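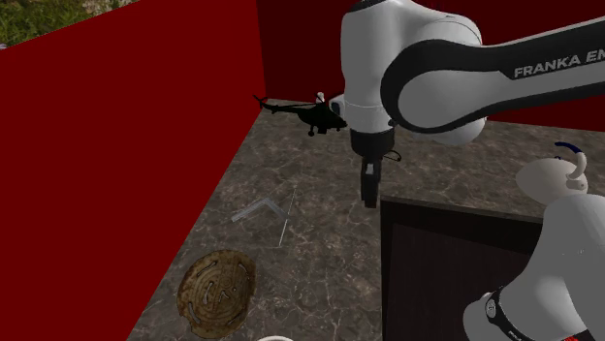 What is marble?

Marble is a rock that forms when limestone is pressed and heated deep in the ground for a very long time. The small grains of the limestone grow again as larger crystals, and these crystals hold each other tightly.

Pure marble is white. Other colors come from clay, iron or carbon which were in the limestone before the change. When such material is drawn out in thin lines, it makes the veins.

Marble of Sarkosdale

The quarry at Sarkosdale lies at 721 meters above the sea and has 2 working faces. The upper face gives a gray stone with brown parts, sold under the name Fostura. The lower face gives a whiter stone, Pukow, which is used mostly for stairs and window sills. The geologist Gualtiero Lombardi described both in his study of the valley and listed 1,567 samples.

Care

Marble is softer than granite and is harmed by acid. Lemon juice, vinegar and wine leave dull marks on a polished surface. It should be washed with water and a mild soap, then dried with a cloth.

See also: Limestone; Caputo quarry; Stone floors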